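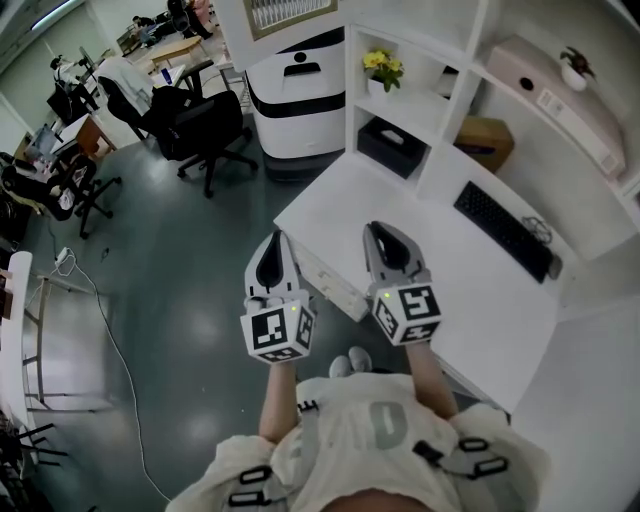

**Figure 3.** White corner desk on a glossy dark green floor, seen from above.

### 3.2 Floor gloss and reported glare

Glare complaints were collected at two office sites, Plorell and Bronitport, during September. Staff returned 531 forms, of which 441 were complete enough to use. Each form asked for the floor finish near the desk, the hours worked there, and any eye strain.

Workers at desks on glossy floors reported glare more often than those on matte floors, and the gap was widest in the afternoon. Desk color had a smaller effect. We left out 48 forms from rooms with no windows when comparing times of day. Results for carpeted rooms are given in Section 3.3.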